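Filed under: Home & Living > Window Coverings > Reader Reviews

I have lived with the Weltent blackout curtain liners since August, and I feel ready to say a few things about them. Our bedroom faces east, straight over the parking lot in Inddale, and by six in the morning you could read a newspaper in there without a lamp. My neighbor Irén Takács had put the same liners in her den and would not stop talking about them, so I finally gave in and paid $99 for the pair (shipping was extra, which I grumbled over for a day or two).

They clip behind the curtains you already own, and that is the part I love! I got to keep my mother's old blue drapes. The clips are small and a bit stiff, and it took me most of an evening to get 20 of them on straight - my thumbs were sore the next day.
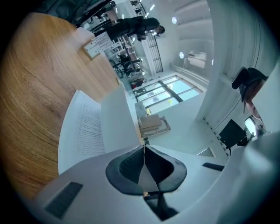

Once they were up, the room was darker than I'd hoped for. A thin line of light still comes in at the top, and if that bothers you, you'll want a wraparound rod as well. The fabric had a rubbery smell for the first week, but a few afternoons with the window open took care of it.

My one real complaint is the length. They only come in two sizes, and ours brush the floor and pick up every bit of dog hair in the house. I may hem them this winter - or ask Irén, who is much better with a needle. Four stars from me, and I'm ordering a second pair for the guest room.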